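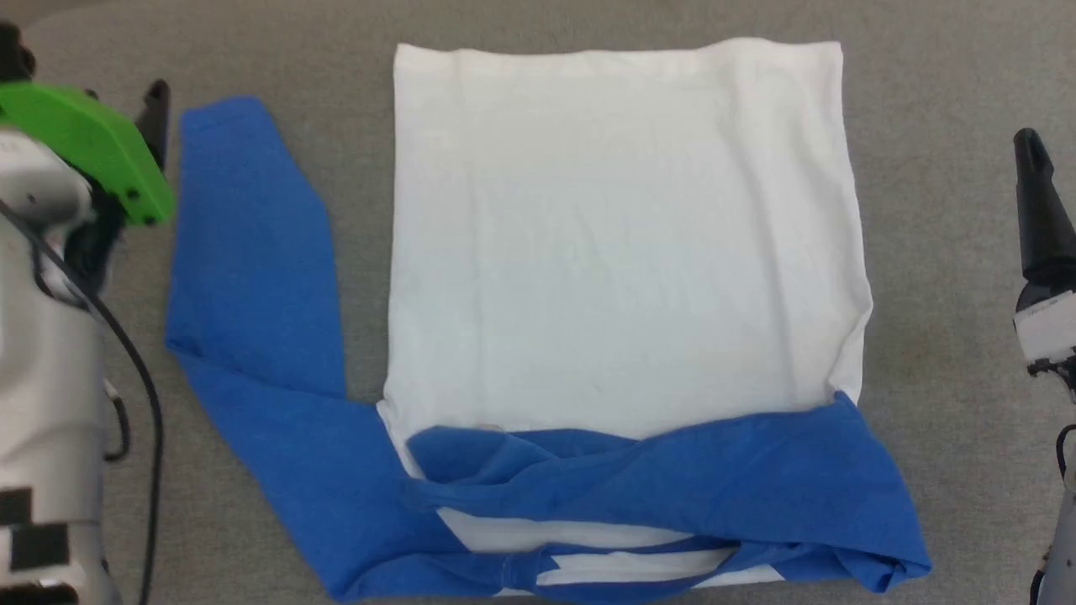
4. Where the clean clothes go

I went into this project thinking the washing was the story. My diary form had a whole page on water temperature, another on detergent, and one skimpy line at the bottom that said "anything after drying?" Well, the skimpy line got all the ink. People wrote up the sides of the page and onto the back, and by the second week I had redesigned the form in Akia (the diary app we used for the rest of the study) so they could have proper room for it. So this section is about the stretch between the dryer and the drawer, which I'm calling the resting period for want of a better name.

The material comes from 44 households in Dranness, all within walking distance of the Živković laundromat, where I did most of my recruiting in July. Together they gave me 1,033 usable diary entries. I was hoping for 1,000, so I was very pleased! An entry counts as usable if it says what was dried, where it was put down, and when it was picked up again, even if "picked up" only means somebody pulled out a pair of socks and left the rest. I kept those partial pickups in because they were everywhere, and because leaving them out would have made the households look much tidier on paper than they were in life.

4.1 Places to rest

Beds came up most often, then the couch, then the chair. I say "the chair" because that's how people wrote it, as if every home had just the one. Several entries described a load being moved from bed to chair at night and from chair to bed in the morning, and nine households did this often enough that I gave it its own code ("shuttling"). I had no plan for shuttling when I wrote the codebook, and I went back through the early diaries to catch the ones I had missed. A few of those early entries are so short that I may still have it wrong – "on bed again" could mean a new load or the same old one.

Where a load was put down also seemed to shape what happened to it next. A pile on a bed had a deadline, namely bedtime. A pile on a chair had none, and chair piles were the ones that people dressed from directly. One diary-keeper wrote, "I don't own a dresser, I own a chair," and I've had that line taped over my desk ever since.

4.2 Sorting while folding

The next thing I want to talk about is order. Folding guides tend to treat a garment as a job in itself: one shirt goes down, gets folded, moves to the stack. The diaries describe something looser. People start on the thing that's easiest to flatten and let the others lie around it, so you get a white T-shirt spread out smooth with a blue long-sleeved shirt still in a tangle beside it (Figure 1). Long sleeves got a lot of complaints in the diaries, mostly for catching on other things, and they were often left until last. Fitted sheets got even more, but I've set bedding aside for section 6.

I asked in the exit interviews whether people had been taught an order. Most said no and then described one anyway, usually a parent's – big things first, or towels first, or "whatever is mine last." I coded these as inherited habits, though I'll admit the line between a habit and a preference was blurry, and my second pass through the interviews moved quite a few of them.

4.3 A note on the Plodum entries

A small group of households lived in the Plodum apartments, where the dryers are shared and a finished load may be lifted out by the next person in line. Their resting periods start on top of a machine in the basement, which is a different thing from a couch. I report these entries separately in the tables. Plodum people also folded on the spot more often, right there in the laundry room, and when I asked why, the usual answer was that the elevator is slow and a folded stack is easier to carry.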